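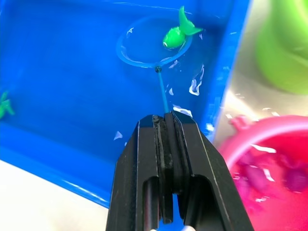
Nasrin Alipour fragt, ob man den Kescher nicht einfach fester klemmen könne, ihr rutsche der Stiel beim Eintauchen jedes Mal zur Seite weg. Kann man, bis zu einer gewissen Grenze. Meistens liegt es aber am Zustand der Greifbacken oder daran, wo der Stiel sitzt. Beides wird in diesem Abschnitt eingestellt.

Abschnitt 9: Arbeiten mit gehaltenem Werkzeug über Wasser

Der Abschnitt gilt für den Zweifingergreifer Kokard mit Handgelenkkamera und der Steuersoftware Skotora. Als Übungsaufgabe dient das Fischspiel: Der Greifer hält einen Spielzeugkescher am Stiel, nimmt einen schwimmenden Fisch aus der blauen Wanne auf und legt ihn im rosa Eimer daneben ab. Die Grundeinrichtung des Arms muss abgeschlossen sein.

Vorsicht: Der Greifer ist nicht wasserdicht. Nur der Kescher darf ins Wasser. Finger, Backen und Kamera bleiben immer oberhalb der Wasseroberfläche.

Vorsicht: Netzteil und Steuergerät nicht auf demselben Tisch wie die Wanne abstellen. Kabel von oben oder von hinten zuführen.

9.1 Vorbereiten

1. Wanne auf eine ebene, rutschfeste Fläche stellen und flach mit Leitungswasser füllen. Der Netzring muss vollständig eintauchen können.

2. Eimer unmittelbar neben den Wannenrand stellen. Ein größerer Abstand verlängert den Weg, auf dem der Kescher über den Tisch tropft.

3. Greifbacken prüfen. Graue, aufgeraute Stellen sind normale Gebrauchsspuren und stören bei Stielen dieser Dicke kaum. Bei Rissen oder abgelösten Kanten beide Backen ersetzen (Satz 1435). Backen nie einzeln tauschen.

4. Stiel und Backen mit einem fusselfreien Tuch trocknen.

9.2 Kescher einspannen

1. Greifer in Skotora auf „Öffnen, manuell“ stellen.

2. Stiel mittig zwischen die Backen halten. Er soll in Längsrichtung der Finger liegen und nach vorn aus den Fingerspitzen herausragen. Eine leichte Schräge ist zulässig und wird beim Einmessen ausgeglichen.

3. Greifer mit der Taste „Schließen, weich“ zufahren. Hände dabei am Netzring lassen, nicht zwischen den Fingern.

4. Schließkraft auf 45 Prozent stellen.

5. Leicht am Netzring drehen. Gibt der Stiel nach, Kraft in kleinen Schritten erhöhen. Hohle Kunststoffstiele können dabei eingedrückt werden. Sobald sich der Stiel sichtbar verformt, zurückgehen.

Hinweis: Dreht sich der Ring trotz ausreichender Kraft, zuerst das Verbindungsstück zwischen Stiel und Ring kontrollieren. Bei einfachen Keschern ist es nur gesteckt.

9.3 Werkzeug einmessen

1. Im Menü „Werkzeug“ den Eintrag „Stiel mit Ring“ wählen.

2. Arm über die Wanne fahren, bis der Ring im Kamerabild vollständig zu sehen ist.

3. Mittelpunkt des Rings antippen und bestätigen.

4. Ring langsam eintauchen und Schritt 3 wiederholen. Unter Wasser erscheint der Ring durch die Lichtbrechung versetzt. Die Software speichert beide Werte getrennt.

Hinweis: Transparente blaue Netze heben sich in einer blauen Wanne schlecht ab. Das Gewebe wird häufig gar nicht erkannt, der Rand genügt. Lichtreflexe auf dem Wasser können als Rand gewertet werden. In diesem Fall die Lampe seitlich versetzen oder den Rolladen schließen.

9.4 Probelauf

1. Geschwindigkeit auf Stufe 2 stellen.

2. Zielfarbe wählen. Grüne Fische werden im blauen Wasser zuverlässig gefunden. Liegt im Umfeld der Wanne ein weiterer grüner Gegenstand, den Suchbereich auf die Wasserfläche begrenzen.

3. „Start“ drücken. Der Ring soll unter den Fisch fahren und von unten anheben. Schiebt er den Fisch vor sich her, die Eintauchtiefe vergrößern.

4. Nach dem Anheben etwa fünf Sekunden Abtropfzeit einhalten. Der Wert ist unter „Pausen“ veränderbar.

5. Nach dem Probelauf Kescher von Hand entnehmen, Backen trocknen und den Greifer geöffnet abstellen.

Ersatzbacken und Kescher mit dickerem Stiel führt Horitz unter Zubehör. Das Einmessen mit zwei Keschern im Wechsel beschreibt Abschnitt 10.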